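Sorting out the small-parts problem

Storage in a home workshop is usually planned around tools. Consumables get whatever space is left, and over a few years the screws, washers, grommets and offcuts spread across every flat surface. The cost is mostly time. At Drurnum, a shared workshop with 43 members, a log kept through November recorded 1562 trips to the hardware shelves, and 861 of them ended with the member opening more than one container before finding the part.

The shelves at that point held lidded tubs, all opaque and all grey. Labels had been added by hand and many had lost their adhesive. The rebuild that followed dropped lids for anything used weekly and moved to open baskets with slotted walls, graded by colour and size.

Slotted walls have two practical effects. Dust and filings fall through instead of settling as a layer at the bottom, and the contents can be judged from the side when the basket sits above eye level. The drawback is the minimum part size. Anything narrower than the slot will work its way out, so small fasteners still need a solid-walled tray or a liner cut from stiff card.

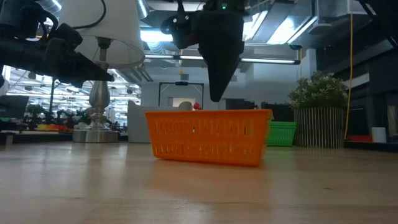
Colour coding is where most schemes fail, according to Liesl Bachmann, who would limit any workshop to four colours and assign them by task, never by material. Her reasoning is that people remember what they were doing when they last used a part, and seldom remember what it was made of. She also keeps one colour unassigned for returns – parts that have come off a job and not yet been put back.

Drurnum adopted the returns basket and empties it on the first of each month. Its other rules are short. Baskets are filled to two-thirds, so that a hand can reach the bottom. Heavy stock stays below waist height. Labels go on the shelf edge, not the basket, and are replaced when the contents change.

Shelf depth matters more than shelf length. A single row of baskets is faster to search than a double row, even where the double row holds over 1000 extra parts. Where depth can't be reduced, the rear row should hold spares of whatever is in front of it.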